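Snack Packaging Up Close: Handout 2, Sorting by Shape and Wrapper
Last updated: 16th August

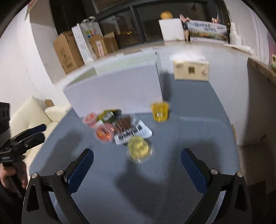 Fig. 1. Packaged snacks on the table: clear cups and a part-transparent packet.

Welcome back! Last session was all reading labels, so today we get to the part I love, which is looking at the packs themselves. A handful of snacks on a blue-grey table gives us plenty to talk about.

Start with the cups. The nearest one in Fig. 1 is on its side, and you can see lumpy yellowish pieces straight through the plastic. Clear walls sell the food by showing it (wonderful when the contents are a cheerful colour!). The round cup with the orange-red contents has a clear lid and only a small label, so the colour does most of the work.

Now the packet. Part of it is see-through, with something dark brown inside, and a white strip with bold black lettering runs diagonally across the front. Look at the corner curling up, too. Soft packs bend and crease, and a designer has to plan where the words go.

Terms for today
Rigid pack: keeps its own shape, full or empty.
Flexible pack: takes its shape from the food and the air inside.
Window: any clear area left for showing the contents.

Table task (10 minutes, in pairs)
Sort your snacks twice, first by rigid or flexible, then by how much of the food you can see. Do the two sorts match? Mine never do, and I've been doing this for years! Sketch one pack from each group and mark the window. Keep the sketches for the Trilley worksheet.

Please don't open anything until we've finished drawing.

Related handouts
Handout 1: Reading a Food Label
Handout 3: Lids, Seals and Tabs
The Trilley Worksheet
Reading list for May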